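We use cookies to remember your preferences and to measure visits. Accept all | Manage settings

Section 6: Folding and sorting on the bed
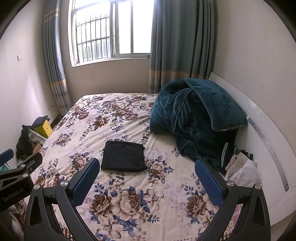
6.1 Before you start

The Herdale guide to small bedrooms assumes you own a folding table. Most of the flats on the Correia side don't have space for one, so this section uses the bed. I have tried the popular methods and I don't believe half of what is claimed for them. What follows is the part that held up.

1. Make the bed first, at least as far as the bottom sheet. Pull the sheet towards all four corners. It will not go perfectly flat and you needn't chase every fold.

2. Push blankets and anything bulky to one side. A heap is fine. A plush blanket folded at this stage only has to be unfolded at bedtime, and I see no point in doing it twice.

3. Keep the middle of the mattress for folding. Clothes still waiting can go in a small pile beside the blanket.

Note: A patterned sheet is a poor background for patterned clothes. On big flowers in brown and beige, a plain black item shows up at once and a floral blouse disappears. Natália Macedo lost a scarf this way for most of March.

6.2 Folding a plain dark item into a packet

4. Lay the item flat and smooth it from the centre outwards with the side of your hand. Two passes will do. The Clerari booklet asks for six, and I could find no difference.

5. Fold one long side in, then the other, so that the edges meet or slightly overlap.

6. Bring the bottom up to the top. If the packet is still too long for your drawer, fold once more.

7. Press down lightly and leave it. Soft cloth rounds off at the corners and the edges wander a little. Books on tidying show corners you could cut yourself on — I suspect cardboard.

Caution: Dark matt fabric picks up fluff. Keep it clear of plush blankets, and shake it before folding if it has been underneath one.

6.3 How big should the packet be?

8. Measure the inside of the drawer before settling on a size. The standard Dredby drawer insert is 32 cm wide, so a packet of 20 cm leaves a gap down one side. Either fold wider or use the gap for socks.

9. Don't buy dividers yet. Fold one full load, put it away, and live with it for a fortnight. If the rows have collapsed by then, think about dividers.

Note: You will read that upright packets save half the drawer. Nuno Rebelo tested this with his own T-shirts and fitted in two extra. That is worth having, but it isn't half.

6.4 Finishing off

10. Put finished packets away in small batches. A tall stack on a mattress leans as soon as anyone sits down.

11. Return unsorted clothes to the wash or the wardrobe the same day. A chair is not a third option, whatever the Herdale guide says about "resting garments".

12. Spread the blanket last. Work from the headboard end and let the weight of it pull the rest across. If the headboard has a gloss finish, keep belt buckles and zips away from it, as scratches show badly when light comes in from a window.

Caution: Check under the blanket before you spread it. Single socks collect there.

For winter bedding and storage bags, see Section 7.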